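4.2 Changes to the folding station at Savville

Before the change, each attendant at the Savville linen service sorted, folded and stacked by hand across a full shift. Under the Tidine trial, folding work was split into two roles. Demonstrators use hand-held grippers to record folds, and finishers check and stack the output. Records supplied by Hagos Nigatu, the shift supervisor, list 1,617 recorded folds for September.

Staff were interviewed on a Tuesday, between the morning and afternoon runs. Two effects were reported by all 5 respondents. The first was pace: demonstrators work more slowly than in ordinary folding, and the target was lowered from 700 to 200 items per shift to allow for this. The second was posture. Work on low surfaces involves more bending and crouching than work at the old bench, and rotation between roles was introduced in the second week.

Grip placement was the main skill to be relearned. Attendants used to flatten cloth with the palm, which a two-fingered tool cannot do. Creases are instead removed by pulling from the corners.
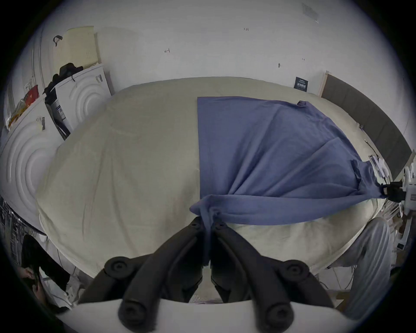 Figure 6. Blue cloth held at two corners over a cream duvet, with a black gripper in the foreground and a black clamp on the right.

Pay classification had not been settled at the time of writing. Demonstrators remain on the attendant rate, although Tekle Abdella has asked for the role to be assessed separately. Training hours are analysed in section 4.3.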